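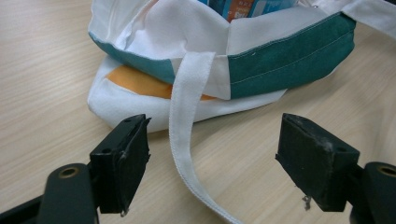 The white bag with the teal trim, before anything sensible went in it.

Filed under: Diary / Allotment & Home
6 min read

26 Jul 2019

Too hot to sleep, so I was up at five and at the allotment before six, feeling virtuous for the whole length of Grakura Lane. Then I got to plot 47 and saw the courgettes. I had turned my back on them for two days. One was the size of a draught excluder. I picked it up and it had a sort of presence, like a visiting uncle.

Swap day at Flimevley hall was to start at ten, and I'd promised to bring 'a few bits'. A few bits, in July, means courgettes. Everybody's few bits are courgettes. We carry them in, put them on the long table, walk round admiring each other's, and carry different ones home. I believe the same marrow has been going round the parish since the hall had its roof done.

Still, I picked the smaller ones, and some French beans, and the last of the broad beans, which had gone leathery and which I intended to describe as 'good for drying'. The blackcurrants I kept for myself. There are limits to community spirit and mine are soft fruit.

Nneka Aliyu was there before me and had already bagged the place nearest the door, where the air is. She'd brought okra. Okra! Grown under glass in a wet county, in pots, from seed her aunt sent over in February. It went in four minutes. I had hoped to be gracious about this and managed it for three of them. She did slip me a handful from under the table, and told me to fry it hard and leave it alone, as if I were a person who fiddles. I am a person who fiddles.

I came away with a jar of somebody's rhubarb chutney, a tray of leek seedlings that ought to have been in the ground weeks ago, and a cucumber with a bend in it. Gave away every bean. Gave away two courgettes and was given three, so on paper the morning was a loss.

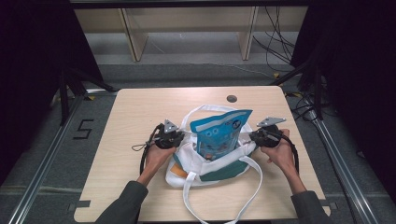 Pauline Hebden thinks we should ban courgettes from the swap altogether, from the first of July until the clocks go back, and let people bring them only if they have been turned into something, and she would count soup but not cake, having been handed too much of the cake. I said I would vote for that. She said there wouldn't be a vote, she would just put up a sign.

Walked home the long way by the Brorkance footpath to look at the plums on the verge. Not ready. A wasp was of the opinion that they were.

The afternoon was a write-off. I sat in the kitchen with the blinds down and read the Jibrin seed catalogue, all of it, including the page on wire. There's a new runner bean they call 'vigorous', and I've been caught by that word before. Vigorous is what they said about the courgettes. I put a cross by it anyway, then a cross by a purple carrot, then by a pea that is supposed to stand up on its own without sticks. Sixteen packets by teatime. I have room for perhaps a third of them, if I give up the path.

Planted the leeks out at seven when the sun had gone behind the sheds. Dibber, hole, drop it in, fill with water, move along, groan. The ground was like brick and I ran the can back and forth to the tank so often that the man on the next plot asked if I was training for something. He has a hose. He did not offer the hose.

Fried the okra hard. Left it alone, more or less. It was very good, and I shall have to say so to Nneka, who will be nice about it.

Thunder over towards the reservoir while I was washing up, a few fat drops on the yard, then nothing. The butt is nearly down to the tap. If it doesn't rain by the weekend I'll have to go morning and evening, and that's the end of lie-ins until September.

Must remember: string, slug pellets (the wool sort), return Pauline's big pan. Look under the courgette leaves PROPERLY. There was another one at the back this evening – I saw it, and it saw me – and I hadn't the strength.

Search this diary...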